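Stendero Opens Hand-Held Gripper Program to Outside Labs

GROSHAM, September – Stendero said it will lend its Trillis hand-held gripper kits to outside labs starting this month. The kits let a person teach a robot a task by doing it with their own hands at an ordinary work table.

An operator wears or holds one gripper in each hand and works through the task. Cameras record the motion, and the recordings are used to train a robot arm fitted with the same fingertips. The first task set covers 41 small items that are light, oddly shaped or easy to crush.

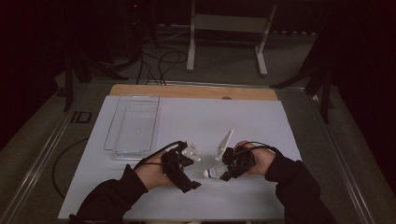
An operator works with two hand-held grippers over a badminton shuttlecock.

"A shuttlecock is a good test, as you can't just squeeze it," said Mansa Annan, who leads the Trillis program. "People know how to handle one without thinking about it. We want that on record."

Stendero has collected 800 demonstrations in Grosham so far. Of those, 133 were set aside for checking trained robots and will not be used in training.

Each kit has a camera mounted on the gripper, so the robot learns from a close view of its own fingers. Finger pads are treated as a wear part and can be swapped at the bench.

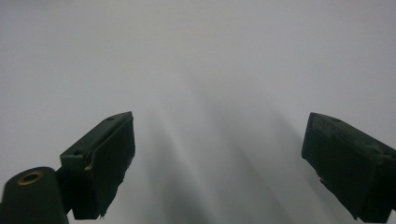 Availability

Six labs will receive kits in the first round. Vergara, which builds packing equipment, will handle shipping and repairs. Loans run for 6 months and include spare pads and fingertips.

"Setup takes one morning," said Gwilym Harries, operations manager at Vergara. "After that it's table time."

Labs can apply through the Stendero website.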